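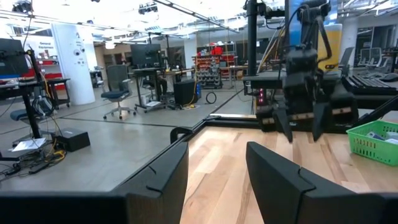 Okay, the Urdale–Windik meadow treaty got signed this morning and I have been grinning at my phone ever since. Two governments, one river, 80 years of polite letters over who gets to cut hay on which bank! The map is gorgeous too. Look at those tabletop boards, long straight stripes of honey and beige side by side, and you've pretty much got the meadows as the surveyors drew them. Every strip has an owner, and half the owners live on the wrong side of the water.

---

So the old deal said you could farm your strip across the river but you had to go home by sunset. Sunset by whose clock? Urdale and Windik kept different summer time for years. There are whole folders of diplomatic notes about this and I love every one of them.

---

The new text has 17 articles. I read them all over breakfast. Article 7 is my favorite: farm families can stay overnight on either bank during the hay cut, no stamp, no form, just a card that both foreign ministries recognize.
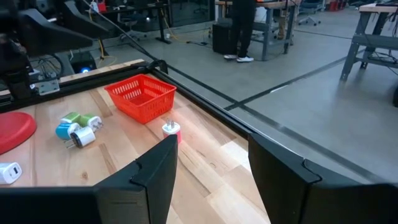
And the card is good for the ferry as well, which was the sticking point back in May. Windik wanted the crossing treated as a border post. Urdale said it was a flat boat with a rope. They settled on "a place of passage," and I hope whoever came up with that phrase got a very nice lunch.

---

The ceremony was in Pellard, neutral ground and also the only town nearby with a hall big enough. Both prime ministers spoke, both went over time, and the Windik one did her last paragraph in the Urdale dialect. Big cheer from the back rows, where the farmers were sitting (in the good seats for once, close to the food).

---

Someone asked in my replies if this matters outside the valley. I think so! Chow has been watching the talks closely, it has almost the same problem upstream, and its ambassador was in the second row taking notes by hand. If they copy even the overnight rule I'll be thrilled. 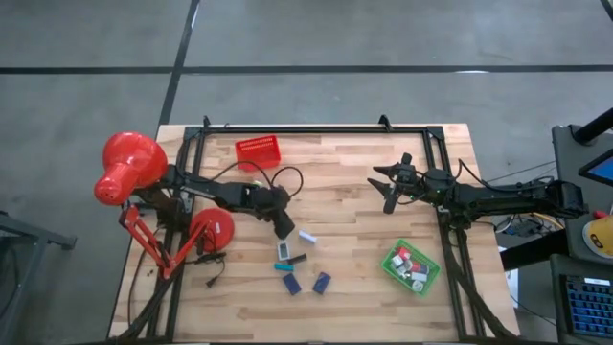 *Butcher-block table on a gray concrete floor*

---

Still to come: both parliaments have to ratify. Urdale votes first. Windik needs a longer debate because the ferry money comes out of a different budget, and I will be watching the stream with snacks.

---

Full text is up in 3 languages on the Pellard town site, dated 19 Aug 2019. Go for the annexes, they list the meadows by their old field names. "Widow's Elbow" is now a term in international law and I couldn't be happier.

---

More when the Urdale vote gets a date. Send me your favorite field names in the meantime!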